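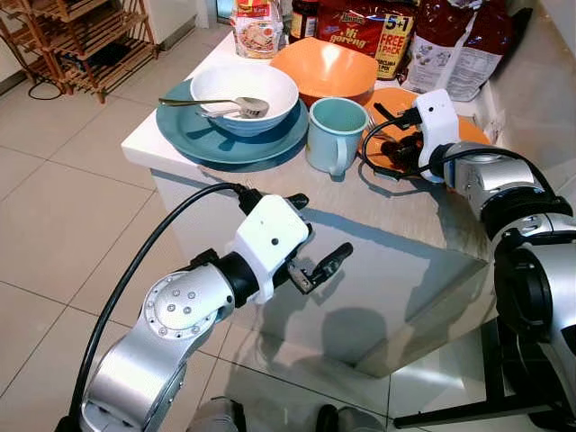
Pourquoi le lave-vaisselle Metach s'arrête-t-il toujours au même moment du programme Éco ?
Parce que la carte ne voit pas la température monter et coupe au bout de 24 minutes. Reste à savoir si c'est la résistance, la sonde ou le câblage, et c'est là que les avis divergent.

Ticket 289 — cuisine du personnel, site de Skotville
Ouvert le 2/11/20
Priorité : normale
Appareil : Metach encastrable, acheté par l'intermédiaire de Redow

Symptôme signalé
Le programme démarre, l'eau entre, les bras d'aspersion tournent, puis tout s'arrête avec le code E3. La vidange se fait correctement. Le programme Rapide à froid va jusqu'au bout.

Entrée 1
Réponse du support Redow : « Nettoyer le filtre et utiliser un détergent adapté. » Je veux bien, mais je ne vois pas comment un filtre sale empêcherait l'eau de chauffer alors que la pompe débite normalement. Filtre démonté quand même, rincé, remonté. Même code au même endroit. Je note que la réponse est arrivée avant que j'aie envoyé le numéro de série.

Entrée 2
Réinitialisation demandée par le support : appareil débranché, attente, rebranché. Le code disparaît de l'écran, ce que Redow considère comme une résolution. Le ticket a été fermé de leur côté. Relancé un cycle Éco : E3. Ticket rouvert.

Entrée 3
Courant coupé au tableau, absence de tension vérifiée, plinthe déposée. Résistance mesurée débranchée : 24 ohms, valeur plausible pour un élément de ce type. Pas de fuite à la masse. Je ne commande donc pas la résistance que l'on me propose en « pièce généralement en cause ». Généralement en cause selon qui, on ne me l'a pas dit.

Entrée 4
Sonde de température contrôlée à froid puis dans un verre d'eau chaude. La valeur baisse régulièrement, sans saut. Elle a l'air bonne, mais je me méfie d'une mesure faite hors de la cuve. Connecteur de la sonde propre.

Entrée 5
Deuxième avis demandé à l'atelier Ertürk. Leur hypothèse : le relais de chauffe sur la carte, avec une soudure fissurée. Ils disent en voir souvent. J'ai entendu la même assurance à propos du filtre, alors j'ai demandé à vérifier avant de payer quoi que ce soit. Carte sortie, examinée à la loupe : un anneau sombre autour de 2 broches du relais. Là, au moins, il y a quelque chose à regarder.

Entrée 6
Soudures reprises par Ertürk, carte remontée. Premier cycle Éco complet, sans code. Deuxième aussi. Le troisième est allé au bout également, cuve nettement chaude à l'ouverture. Cela fait 3 cycles, ce n'est pas une preuve. Le relais lui-même n'a pas été changé et il a probablement souffert.

État actuel
En observation jusqu'en février. Si E3 revient, remplacer le relais avant toute autre pièce et ne pas accepter un nouveau nettoyage de filtre comme réponse. Redow propose de reclasser le ticket en « erreur d'utilisation » — refusé, avec copie des mesures. Pas de retour depuis.

Contact : support technique, site de Skotville | © Tous droits réservés | Haut de page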